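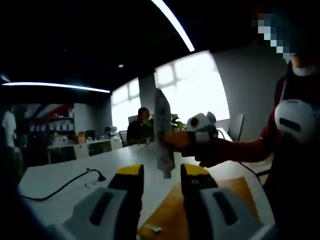 *Fingers open at the long white table, yellow tip pads on.*

# Moltar hand gripper kit: setup and everyday tips

Last updated 29/06/2023

The Moltar kit is a two-finger gripper you carry in your hand to record picking and handling work, so a robot arm can be trained on it later. We bought a pair for bench jobs in room 202 and have now used them enough to have opinions. The price was $600 each, with one set of tip pads on the tool and one in the box. Berketti sells the same kit with a case and a longer warranty. We didn't pay for either.

These notes cover what we do before, during and after a session. Azra Matić wrote the first version, and the parts on cleaning are mostly Somtochukwu Obi's.

## Before you start

- Charge both grippers the night before. The indicator turns green well before the battery is full, so leave them on the charger another hour.
- Put in an empty card. A 32 GB card lasts us a morning. Copying files off in the middle of a job is a good way to lose some.
- Open and close the fingers ten times. If one side drags, look for grit in the slide before you touch the tension screw.
- Press each tip pad with your thumb. A pad that rocks needs to be reseated.
- Write the name of the job on the session sheet. "Bench stuff" isn't a name.

Move any cable you don't need off the table. Black leads on a white top are easy to see when you're looking down at them and very easy to forget when you're looking at your fingertips. If a lead has to stay, run it along one side and tape it in two places. Painter's tape is fine. Duct tape leaves a film on a white top that takes alcohol to get off.

Loose metal bits go in a tray before anything else happens. A small part left on a board will sooner or later get picked up by the wrong person for the wrong job, and then you have a recording that has to be thrown out.

## Thin flat things

Sheets and panels are where new users have the most trouble. The pads want something with a bit of thickness. On a thin sheet they close nearly all the way, and the force reading jumps around.

Hold the sheet upright and come at it from the top edge with the fingers already half closed. Coming in wide and snapping shut bends the corner. For anything tall, grip near the middle of the edge or it will swing. Printed panels mark easily, so wipe the pads first with a dry cloth.

If two people are working, decide who lets go first and say it out loud. We use "mine" when the second person has it. The manual suggests a nod, but both of you should be watching the part.

## Narrow upright things

Screwdrivers, markers, droppers and so on all get the same treatment. Start with the item standing in a rack or a heavy cup. Picking a round handle up off a flat table can be done, but leave it for the second day.
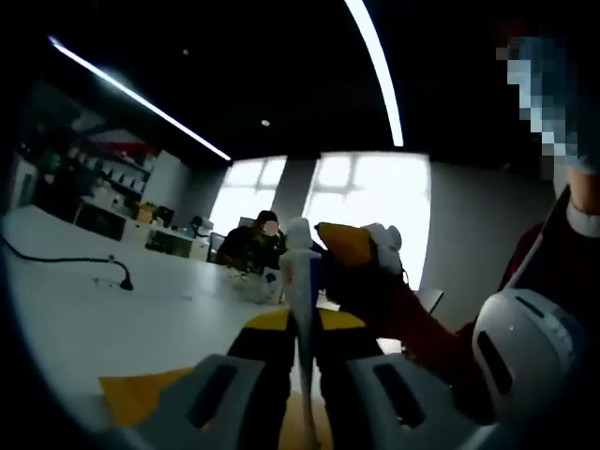 Tip pads decide how well the Moltar holds a narrow handle, more than the tension setting does. The stock pads are soft enough to give a little around a round body, and they kept their hold on ours at the second-lowest setting. We tried the harder Heywood pads for a week and went back. Where you grip matters too. Take a pipette by the body, between the two fingers and standing almost straight up, with the plunger button left clear at the top so something else can get to it. If it leans, open up, reset and take it again. Twisting your wrist to fix a lean shows in the recording and gets copied by the arm later on.

Practice with an empty pipette. When you do move on to liquid, use colored water and put a towel down. Don't use the kit near anything you'd need goggles for. It isn't sealed.

Gloves are fine, but wear the thin kind. Thick ones make the trigger hard to feel.

## Two people, one table

Stand at the long side, with the tools coming in from different directions. If you're both on the same corner the housings knock together, and the corners of the housing chip. We have one chip on each already.

Tie back loose sleeves. Push office chairs in or roll them out of the walkway. People sitting at the far end of the table can carry on with their own work, as long as they don't lean on it. A bump at one end travels all the way down.

Daylight from behind the table washes out the recording. Close the blinds if you have them, or turn so you're working across the window. Overhead strips on full are enough for most jobs.

## Cleaning

1. Power off and take out the card.
2. Pull the pads straight up. Don't pry from the side.
3. Wash the pads in warm water with a drop of dish soap. Air dry.
4. Wipe the fingers with a barely damp cloth, keeping out of the slots.
5. Blow out the slots with a hand bulb. Canned air drives dust farther in.

Colored water stains the pads if you leave it overnight. Baking soda paste takes out most of it. Ankica Kolev uses a pencil eraser for small spots and that works as well.

## Wear and spares

Moltar says to change pads every 200 sessions. Ours needed it sooner, mostly from handling board edges with splinters. Sand the edges of any wooden board you use often, and check them again after it has been dropped.

Spare pads come in packs of two pairs. Order them in September if you can, when the price usually drops. The Vatent pads that turn up on resale sites fit the peg but sit too high, and the fingers won't close fully.

## Is it worth buying?

For regular bench work, yes. It's comfortable for an hour or so, and the recordings came back usable on the first day. The weak points are the charging light, the manual (the pages on calibration are in the wrong order) and the strap, which slips. A knot behind the buckle holds it.

For a job you'll do once, rent. Moltar has a weekly rate that includes cards and a second battery. Jordan Whiteley rented before we bought, and his advice was to book from a Monday so the weekend comes at the end, when you've worked out what you need to redo.

Send corrections to Yvonne Hartley, who keeps this page.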